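I got to Nindum's office a little before ten in the morning, which I was told was early, and Gion Ruchti was already on the floor with a laptop on his knees, swearing at a log file. He got up, shook my hand, found me a chair with a working back and went straight on with what he'd been thinking. I'm not sure he ever really started the interview. I just turned the recorder on.

Ruchti writes the planning layer for Stivar, the open toolkit that Nindum has been putting out in bits since last September. If you've used it, you've probably used his part: the piece that takes "put these over there" and turns it into an ordered list of moves that an arm can carry out. I've used it, badly, on a weekend project, so I had a lot of questions saved up.

My first was why the planner throws away its plan so often. Mine had seemed to change its mind after every single block.

"It does change its mind," he said, very cheerfully. "That's the setting. You had replan on every step, right? Everybody leaves it on. The default is my fault."

He told me the first version planned everything up front. You'd give it a table full of shapes, it would think for a bit and then hand over the whole sequence, start to finish. It looked great in simulation. Then Theresia Wieser, who does perception and sits right across from him, plugged in the real camera feed and the whole thing fell over by the second pick.

"A block moves 3 millimeters because you brushed it and the plan is garbage," Ruchti said. "The plan doesn't know it's garbage. It goes and closes the fingers on air and reports success. I had a folder of those."

Wieser had rolled her chair over by this point (I was glad, I'd wanted to talk to her too). She said the folder was mostly arguments between the two of them. He thought her poses were noisy, she thought his planner was brittle, and they spent most of a month proving each other right.

What came out of it is the thing I like best in Stivar, the belief table. Instead of one pose per object, perception hands over a pose and how sure it is, broken out by position and by rotation. The planner is allowed to say no thanks and ask for another look. I'd never noticed that position and rotation were split, and I said so.

"Because a cylinder!" Wieser said. "A cylinder standing up has no rotation that matters. We were burning all this time refining an angle that nobody could use. And then a star, you really do care, because where the fingers land decides if it twists on you." She held up two fingers and pinched the air at me.

So each shape carries its own symmetry, and the planner knows which numbers it can ignore. Ruchti said this one change took a typical replan down to roughly 500 milliseconds on their machine, and that before it he used to go get coffee. I think he was exaggerating. He does drink a lot of coffee.

I asked what still goes wrong, and both of them said "rows" at the same time.
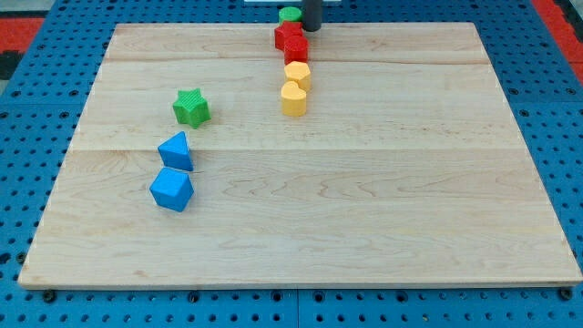
"When things are close together, every grasp is a question about the neighbors," Ruchti said. "You can't ask if I can pick up this one. You have to ask if I can get two fingers down next to it without shoving whatever's behind it." The planner builds a little graph of who blocks whom and works in from the free ends. That's fine until something's hidden behind something else, and then the graph has a node in it that's half guess.

Wieser's answer to that is to let the arm take the easy piece first and look again afterward. Ruchti's is to reason about the hidden one anyway. There's a flag for it, and they've each set it differently on their own branch, and Annick Fehr, who merges everything, has given up asking.

I did ask about the logs, for purely selfish reasons. Mine fill up with "deferred: low confidence" and I never know if I should worry. Ruchti said no, up to 4 in a row is normal, and after 10 it'll stop by itself and tell you which object it's stuck on. "Read that line," he said. "The name is in there. People send me the whole file and the name is right there at the end." I have sent him the whole file – he was nice enough not to bring it up.

The next release gets a proper viewer for the blocking graph, so you can scrub back and see what the planner believed at each step. Wieser showed me an early build on her screen and I wanted it immediately. It still crashes if you resize the window.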